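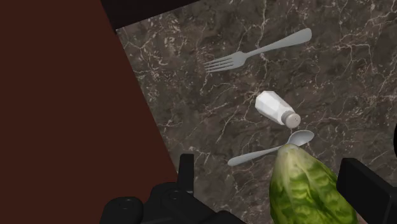 Tidia is a set of solo fiddle and concertina recordings, all improvised, all labeled by ear, and we're so happy to finally share it! Every take starts from an old dance tune and wanders off wherever the player likes. The wandering is as uneven as the off-white veins in that dark stone countertop, thin in one spot and busy in the next, and we left it that way (no snapping to a grid, no pitch correction). There are 1,728 clips from 27 tunes.

What each clip comes with

A mono WAV file
A text file with the tune name, the key and the player's initials
Phrase marks in seconds, made by Enda Keogh and checked by Úna Brophy

Enda marks a phrase where the player breathes or lifts the bow, so expect some very long ones. The reels are wonderful for this – try the Sepp folder first!

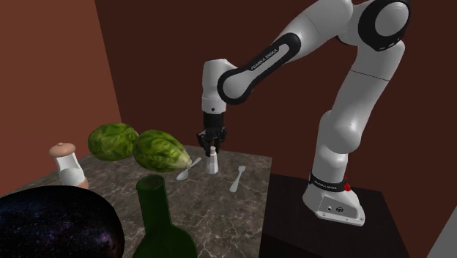

Known gaps

Concertina is thin in the minor keys. In 3 clips the phrase marks run past the end of the audio, and we'll fix those in the July update. Foot tapping is left in on purpose and we love it, but it will confuse a beat tracker.

Loading

Unzip everything into one folder and keep the tune folders as they are. The index file uses relative paths. Found a wrong key or a better name for a tune? Open an issue, please do!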